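Talk notes, Clovunum, October 2020. Long version, with the walking bit at the end. Water on the left, clicker on the right, slow down!

## Hello and where we are

Say hello, say thank you for having me, check the back row can hear. Then straight in.

So, hands up who has driven through Wullell? (Pause.) And who has stopped? (Usually a laugh here.) I drove through it for years on the way to somewhere else. There's a pub, a bend, a church with a stumpy tower, and then you're out the other side and looking at cows. Under the cows is a Roman town called Clovunum, and it had walls, and baths, and a street wide enough for two carts to pass, and hardly a soul outside the county has ever heard of it.

I want to give you the town as you'd meet it on foot, coming in from the west, as most people would have done. Then we'll have the medieval bit, then the arguments, then where to park.

Don't get drawn into the name yet. Somebody always asks. It's further down.

## Walking in from the west

Start them on the ridge at Clondwood. The old road comes down through the trees there and you can still stand in it, a proper hollow with the banks up past your shoulders. Go in winter if you can, when the bracken has died back and the line of it shows all the way down to the stream.

At the bottom is the ford. There was a bridge once, and in a dry summer you get a row of dark stumps in the bed that may be its piles. May be! They've never been dated, and I've heard them called everything from Roman to a Victorian fish trap. I like the bridge, personally, but I've no proof to offer you.

Up from the ford and there's the west gate. What you get now is a lump in a hedge with a hawthorn on it. Stand on the lump, though, look east, and the whole town tips away in front of you, gently, down towards the river. You suddenly see why they put it there. Dry feet, water close by, and a view of anyone coming.

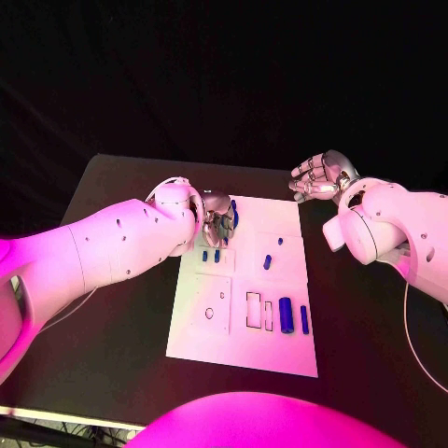
The main street runs from that gate nearly dead straight. It shows up in a drought as a pale stripe in the grass, with thinner stripes going off it like the bones of a fish. I was up there one July when it was so parched you could pick out individual shops. Long thin buildings, end-on to the street, everyone squeezing in to get a bit of frontage. Just like a high street now, really, where the rent depends on the window.

Mention the oven! People love the oven. One of the shops on the north side had a big round oven at the back, rebuilt over and over on the same spot, so that the floors around it had crept up and up and the last baker must have been ducking under his own door frame.

## The baths (don't rush)

These are the only bit with anything standing. It's a piece of wall about as high as a kitchen worktop, and it's in the corner of a field with a water trough next to it. Lovely neat tile courses. The sheep scratch themselves on it.

The plan is the usual one: cold room, warm room, hot room, all in a row. What's odd is the size. For a little town it's an enormous building, and I do wonder who they were trying to impress. My own guess, and it's only mine, is that there was a spring people travelled for, and that the baths were for visitors as much as locals. If you've ever been to a small seaside place with a great big pavilion you'll know what I mean.

Pass round the bit of box tile here. (Get it BACK. Last time it went out to the car park in someone's handbag, entirely by accident, and we had a jolly half hour.)

- Combed pattern on the outside was for the plaster to grip.
- Soot on the inside is ancient soot, please don't rub it.
- The paw print is a dog, I'm fairly sure, though I had a lady insist on fox.

## After the Romans

Right, so everyone goes home and the lights go out? Well, no. People carried on living at Clovunum for a good while, only more messily. Timber houses go up inside the stone ones. Somebody keeps pigs in the warm room of the baths. The street gets narrower as folk build out over it, and then at some point it's just a track between hummocks.

Next time we hear of the place it's 1117, and it's a quarrel over stone. The church at Wullell wanted building stone and so did the people who owned the old walls, and there's a short, very cross document about carts going out at night. I adore this document. It doesn't tell you much, but it does tell you the walls were still there to be pinched from, and that they were worth having a row about.

Have a look at the church tower when you go. Bottom 20 courses or so, all that squared reddish stone... no, don't say "or so", I went back and checked, it's 20 on the south face. Roman stone the lot of it. Then it changes to ordinary rubble, as if the supply had dried up. Perhaps the cross letter did the trick.

If time's short, skip from here to the name. 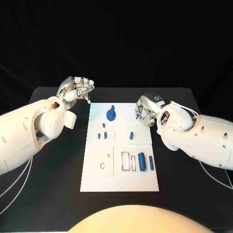 ## The name, then

Clovunum turns up in just one list of places, squeezed between two names we can't place either. The link to Wullell rests on distances along the road, and distances in these lists go wrong all the time. One slip of a pen and you're in the next valley.

There was a rival theory for years that put Clovunum on the far side of Clondwood, and I used to believe it. What changed my mind was walking it. You come down off that ridge with tired legs and the town is exactly where you want a town to be. I know that isn't evidence! But I'd ask anyone who prefers the other spot to do the walk with a heavy bag and tell me they'd have kept going.

## The Policarpio survey

Keep this light, it can get technical.

Policarpio is the project that's been mapping the fields without digging them. Up and down in straight lines, hour after hour, with a frame that picks up changes in the soil. I went along for one morning and my contribution was holding a string. They've covered 30 acres so far, which takes in everything inside the walls and a fair strip beyond.

What they've found outside the east gate is the thing I'm most excited about. There's a big rounded shape cut into the slope. It might be a theatre. It might also be a quarry that got tidied up, or a clay pit, and I've been told off for saying theatre too loudly. A few narrow trenches would settle it, and the next decision on that is due in November.

Ask the room: theatre or quarry? Show of hands. Theatre always wins.

## If you want to go

- Park by the church, not on the bend.
- The path to the west gate starts behind the pub and is 500 yards, uphill all the way.
- Boots. The bottom gate is a bog from autumn to spring.
- Dogs on leads, there'll be sheep in with the baths.
- Metal detectors are a firm no. The whole site is protected.
- The pub does a decent pie but stops serving early, so have your lunch first and your Romans second.

Leaflets on the table by the door. Questions now, and I'll repeat each one so the back can hear it. Collect the tile.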